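For 31 years the repair counter at Honkanen has stood at the back of the shop in Bitdale, past the watch straps. Most of what crosses it is beads on broken thread.
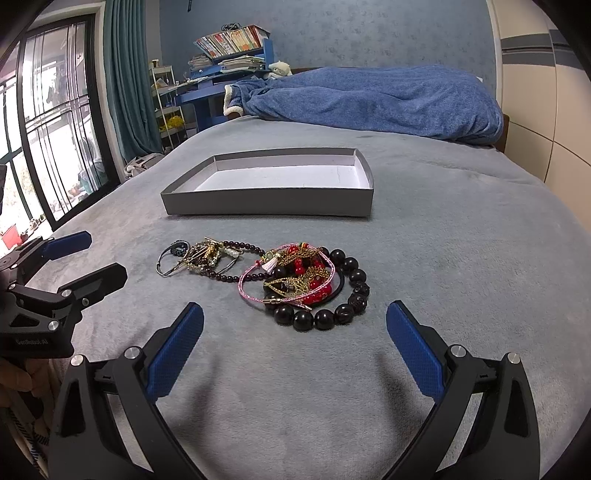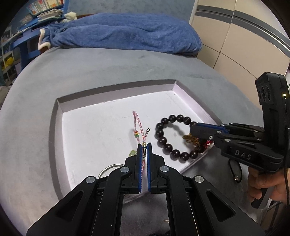 Jae-in Wang

The owner learned stringing from her aunt and still does most of it herself. "People bring it in an envelope," she says. "Half the beads are still under their couch."

A plain restring costs $12. Knots between the beads cost more and take her almost 10 days in June, when the weddings start.

She blames cheap elastic for many of the breaks. "It dries out in a drawer. You put it on once and it goes."

Her advice is to store bracelets flat and keep cords apart so they don't tangle. Perfume goes on before jewelry.

Does she turn work away? "Glued clasps, sometimes. I can't get the old glue out without hurting the cord."

She wears one strand herself, bought in Bimura. She has restrung it twice.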